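철망 바구니의 규격과 쓰임
낮은 격자 바구니를 탁상 정리에 쓰기 위한 기준

수납용품 가운데 철망 바구니는 구조가 가장 단순한 축에 든다. 굵은 테두리 선재가 형태를 잡고, 가는 선재가 격자를 이루어 옆면과 바닥을 채운다. 뚜껑이나 칸막이가 없는 기본형은 선재의 굵기, 격자 간격, 표면 처리만으로 성능이 대부분 결정된다. 본지는 탁상용으로 쓰이는 낮은 직사각형 바구니를 중심으로 선택 기준을 정리하였다.

격자 간격

격자가 넓으면 가볍고 먼지가 쌓이지 않지만 작은 물건이 빠지거나 기운다. 컵이나 병처럼 바닥이 좁은 용기를 세울 때는 바닥 격자의 간격이 용기 밑지름보다 충분히 작아야 한다. 밑면 테두리가 적어도 선재 여러 가닥에 동시에 걸쳐야 흔들림이 줄어든다. 그레나슈(Grenach)의 탁상용 계열은 바닥과 옆면에 같은 격자를 쓰고, 폴로(Follau)는 바닥만 촘촘하게 짠다. 컵을 세우는 용도라면 후자가 유리하다. 문구류만 담는다면 차이는 작다.

옆면 높이

옆면이 높으면 내용물이 넘어질 위험은 줄어드나 꺼낼 때 손목을 세워야 한다. 낮은 옆면은 비스듬한 방향에서도 물건을 잡을 수 있고, 안에 무엇이 있는지 앉은 자리에서 확인된다. 다만 컵의 무게중심이 테두리보다 위에 놓이므로 바구니째 옮길 때는 속도를 낮추어야 한다. 내용물이 하나뿐이면 가운데에 둔다. 가장자리에 두면 들어 올릴 때 한쪽으로 기운다.

하중과 무게

편집부가 계량한 에르비외(Hervieu) 소형 바구니의 자체 무게는 433그램이었다. 제조사가 표시한 허용 하중은 3000그램이며, 이는 바닥 전체에 고르게 실었을 때의 값이다. 음료 200밀리리터를 담은 컵은 이 범위에 한참 못 미친다. 탁상용에서 문제가 되는 쪽은 총하중보다 한 점에 몰리는 하중이다. 바닥 중앙이 처지기 시작하면 세워 둔 용기가 모두 안쪽으로 기운다.

표면 처리

검은색 제품은 대개 분체 도장이다. 도장이 얇으면 격자의 교차점부터 벗겨지고, 그 자리에서 녹이 시작된다. 구입할 때는 용접부를 손끝으로 훑어 거친 부분이 있는지 살핀다. 브륄리에(Brulier)는 바닥 모서리에 고무 캡을 끼워 상판의 긁힘을 막는다. 캡이 없는 제품은 얇은 펠트를 붙여 쓰면 된다. 세척 후에는 교차점에 물이 남기 쉬우므로 뒤집어 말린다.

컵과 뚜껑

반투명 플라스틱 컵은 내용물의 양을 대강 확인할 수 있어 바구니 수납에 적합하다. 뚜껑은 평평한 것과 가운데가 솟은 것으로 나뉜다. 솟은 뚜껑은 위에 다른 물건을 쌓을 수 없지만, 위에서 집을 때 손가락이 걸릴 자리가 생긴다. 흰색 뚜껑은 검은 격자와 명도 차가 커서 위치를 찾기 쉽다.

밝은 나뭇결 탁자 위의 검은 철망 바구니. 흰 뚜껑을 씌운 반투명 컵이 안쪽 중앙 부근에 서 있다.

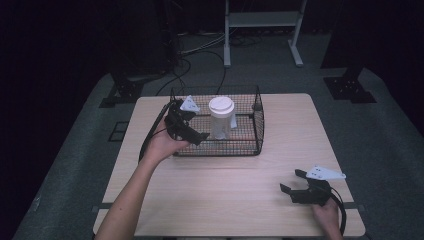
탁자 위의 배치

바구니는 탁자 뒤쪽에 둔다. 앞쪽은 손이 오가는 작업면으로 비워 두고, 양손으로 작업하는 자리라면 바구니를 중앙에서 조금 비켜 놓는다. 전선은 상판을 가로지르지 않게 옆으로 내린다. 철망은 선이 걸리기 쉬운 구조여서 전선과 바구니 사이에 손 하나가 들어갈 간격을 남긴다.

점검 주기

매일 쓰는 바구니는 2개월마다 용접부와 바닥의 처짐을 확인한다. 평평한 상판에 빈 바구니를 올리고 네 모서리를 차례로 눌렀을 때 반대편이 들리면 틀이 뒤틀린 것이다. 가벼운 뒤틀림은 손으로 바로잡을 수 있으나, 용접이 떨어진 바구니에는 컵을 세우지 않는다.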